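**Nornirik tabletop cell rulebook, print + PDF, 3,000 word version.** 08/04/2022

Bought this for the Irness bench after our second argument in a week over who is allowed to reach over the table while the arms are live. Quick review, short on time.

Good bits first. Plain language. One rule per line. The start-up page is a proper checklist and you can tick it with gloves on. Speed limit for hands near people: 100 mm a second, stated once, in bold, no footnotes. Everyone got it first read.

Section on table prep is the best part. Soft top, screen round the back and sides, cables kept off the work surface, mixed objects spread out so the fingers can get round each one. Stop button within reach of the person, not behind the screen. We'd been doing half of that by habit and the other half not at all.

Less good. Cable rules are thin. Says "secure all leads" and moves on. Nothing on slack at the wrist, which is what realy catches us out. Nurmi's older guide gives that two full pages. Also no word on opened drinks near powered hands, and I'd want one.

Index is useless. Log sheets fine but the boxes are tiny.

Price, 918 kroner for the single copy, 1,935 for the site licence. Get the site licence if you've more than one bench, the single one can't be photocopied.

Both hands parked at the sides before anyone touches an object, page 6. Worth the money on it's own. 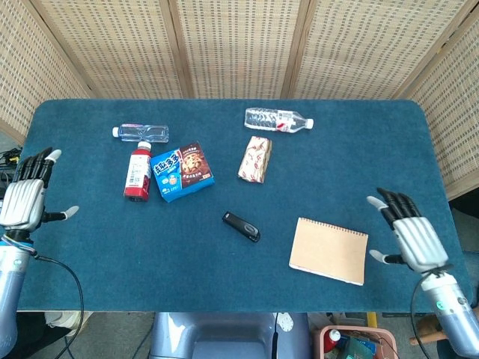

Sesis: We use the same book and dropped the parked hands rule for a bit in February to save time. Put it back. People stopped looking before they reached in. Agree on the cables, we wrote our own page and taped it inside the cover.

Might do the same. Four out of five from me.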